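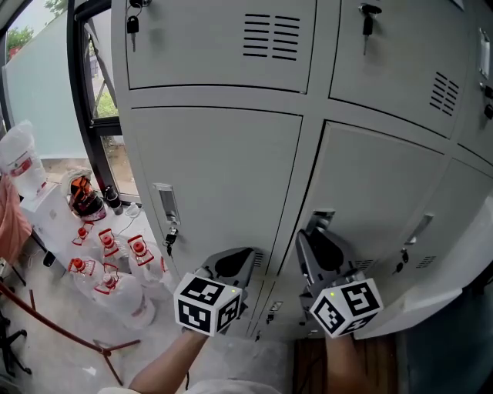 According to one reader of the old version of this entry, a gripper that can't open a locker has no business being tried on anything harder, and I've come round to that view, so the locker section is now the longest one on the page.

Hand-held gripper (trial and comparison)

A hand-held gripper is a two-fingered gripper that a person carries on the forearm or in the fist, with no robot arm behind it. You reach, you close, you pull, and the recording of what you did is used later to teach an arm the same job. People also call them wearable grippers, teaching grippers or just "the hands", which is what I call them because I'm usually holding them when I need a word for them.

This article is about comparing them. I've spent a good part of two winters doing that at Metside, where the Soltell and Brerska pairs were both tried, and I've tidied up my notes here for anyone setting out to do the same (with opinions left in, sorry to the purists).

Parts

Most pairs have the same bits. There's a body with two fingers, a grip or cuff for the person, and some way for a camera to know where the gripper is. On the pair at the lockers that last job falls to a white cube on each gripper, covered in black-and-white square markers. A head-height camera finds the squares and works out position and tilt from them. Cubes are lovely when you're facing the work and maddening when you turn your wrist too far, although a cube does at least show several faces, so losing one needn't mean losing the lot.

Other makers go without markers and put a small camera on the wrist. I like the tidiness of it but I've had more drift that way, mostly in front of plain walls.

Finger shape

Fingers vary more than anything else. The Soltell fingers are long and come in at an angle, the Brerska ones are short and nearly parallel. For cups, bags and clothes I honestly couldn't choose between them. For anything sunk into a surface it's the long angled ones every time! A recessed pull handle gives you a shallow pocket to get into, and short fingers tend to bring the body of the gripper up against the door before the tips are properly in.

Soft pads help with smooth metal. They also wear, and a worn pad looks fine right up until it slides, so change them on a schedule and write down when you did it. I didn't the first winter, and a chunk of my early notes is useless as a result.

The locker trial

Lockers are a good test because one bank of doors gives you so many slightly different jobs. Recessed handles want a hooking motion. Little keys hanging from locks want a pinch, and then a turn, and they swing when you touch them. Ventilation slots are just there to tempt the fingertips into catching on something.

The version I use goes like this. Stand square to the doors. Open and close a door by its handle 20 times with the right gripper, then do the same with the left, then go on to the keys. Note every slip, every second attempt and every moment the tracking drops out. Swap grippers and start again. A full session for one pair is 284 tries, and I'd split that over two days, as forearms get tired well before the batteries do and tired arms make every gripper look bad.

Across my sessions the handles were easy for both makes once I'd got the knack. Keys were another matter. Pinching one is fine, but turning it asks for a wrist roll, and that's just where the marker cube wants to hide from the camera. The Brerska pair slipped less on the key itself and the Soltell pair kept its tracking better, so which one "won" depends on whether you care more about the metal or the recording. I never settled it.

Cameras

A wide lens at head height is the usual choice, and it bends straight things badly towards the edges. Locker seams make this very obvious. Calibrate before each session, and again if anything has been knocked. Lappalainen's method, which uses a flat board held at 25 different positions, is slow but it's the one I trust. The quick version with 4 positions is all right for a demonstration and not much else.

Shiny doors can throw glare onto the picture when there's a window beside them. I've had better results in the middle of a dull day than in low sun – December is quite good for this, if you start late enough.

Weight and comfort

Hardly ever listed properly. Makers tend to give the weight of the gripper alone, without cube, battery or cable, and the difference is roughly a mug of tea. Balance matters more to me than the total. A gripper that tips forward makes you clench, and clenching shows up in the recording as a wobble at the fingertips.

See also

Marker cubes
Wrist cameras
Finger pads, wear of
Recessed handles

Last edited December 11, 2023. Key section still needs the left-hand results.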